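第三章 摆放与开始游戏

本章适用于 Masia 系列敲击玩具（主机一台，软锤一把）。电池的安装方法见第二章。

3.1 摆放前的准备

1. 选一张平稳的桌子，桌面高度以孩子坐着时手肘能自然放在桌上为宜。
2. 铺一块绒布或毛毡桌布。光滑的玻璃桌面和漆面桌面容易让主机在敲击时移位，也会放大声音。
3. 把桌布拉平，四角不要垂到孩子脚边。
4. 将主机放在桌子中间，印有图案的一面朝上，四周留出挥锤的空间。

注意：不要把主机放在沙发、床垫或孩子腿上使用。软的支撑面会使按钮回弹变慢，影响计分。

3.2 开机与选择模式

1. 拨动主机底部的开关，听到提示音后松手。
2. 短按模式键，在“练习”和“计时”之间切换。第一次玩请选“练习”，按钮弹起后不限时间。
3. 音量分2档，长按模式键调节。晚间使用建议选低档。
4. 计时模式满分为100分，结束后主机自动播报得分。连续两局之间稍停片刻，等按钮全部复位再开始。

3.3 用锤方法

1. 握住锤柄后半段，锤头朝下。
2. 对准弹起的按钮垂直落锤，力度以按钮能顺利下沉为准。斜着敲容易碰到旁边的按钮，造成误计。
3. 八个圆形按钮颜色柔和，年龄小的孩子可以先只敲一种颜色，熟悉后再全部参与。 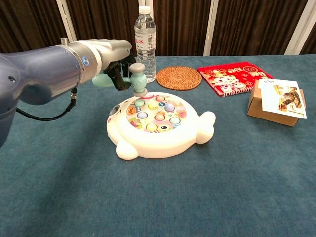 3.4 清洁与收纳

1. 关闭电源，用拧干的软布擦拭白色外壳和图案面板。不要用酒精，图案会褪色。
2. 软锤可用清水冲洗，晾干后再收起。
3. 按钮缝隙里的碎屑用干毛刷清理，不要用针或牙签挑。
4. 长期不用时取出电池，主机平放，上面不要压重物。

警告：请勿用木锤或金属物品代替随附的软锤。面板出现裂纹后应立即停止使用。

更换软锤请向经销商 Van Dusen 订购，配件编号2318。

本章修订：2023年6月26日，星期一
审校：Beatriz Morais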